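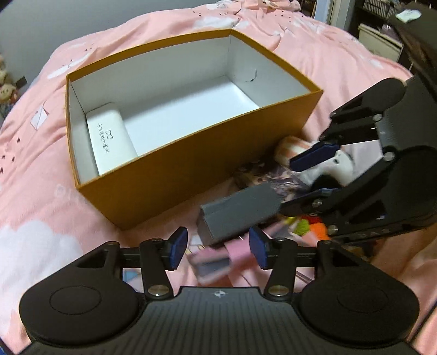
Orange box, pink bedspread. Friday.

16/02/2018

Quick one today, I have a call in a bit and haven't eaten.

So I finally did the cash flow thing. The one Selina Bachmann has been on me about since December. Thirteen weeks across the top, money in, money out, what's left at the bottom. No software, just a spreadsheet. Took me most of an evening and a lot of bad words.

Background for anyone new: I do freelance packaging layouts, three regular clients, a few odd jobs. Hollenstein is the big one. They pay at 62 days. Not 60, not 30, sixty-two, every time, like a train. I used to get mad about it. Now it's just a row in the sheet and I move the money to the week it really shows up.

That was the whole lesson for me. I was looking at profit. Profit was fine! December was my best month ever on paper and I had $98 in the business checking account the week before New Years. Couldn't figure out where it went. Well, it was sitting in other people's accounts payable.

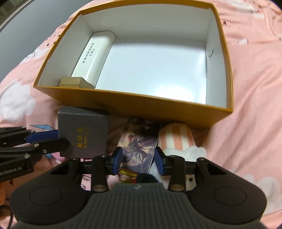
Second thing I found, subscriptions. Kokell was charging me $100 a month for a plan I set up for one job and forgot. Canceled. Clonon I kept, I do use it, but went down to the small plan. Nigel Blackburn says to go through the card statement line by line every quarter and I always nodded and never did it. Did it now. Fine Nigel.

Third, and I'm not proud of this one, I wasn't putting tax money aside. I was putting aside "whatever's left". There is never a left. So now $300 goes to the savings account the day any Hollenstein payment lands, before I pay myself. Probably need to bump that up, will ask Selina when she's back from her trip.

Burgi Eder wrote to ask if I'd ask for deposits up front on new work. Yes. Starting with the Comumness job, half before I open the file. Was scared to send that email, wrote it four times. They just said ok and asked for the invoice.

Things still broken: I don't have a real late fee policy, my invoice numbers skip for no reason, and I still havent sent Kosmas the receipts he needs from last summer. Sorry Kosmas. Monday.

Ok if anybody wants the blank spreadsheet leave a comment and I'll email it over, its ugly but teh formulas work. Call time.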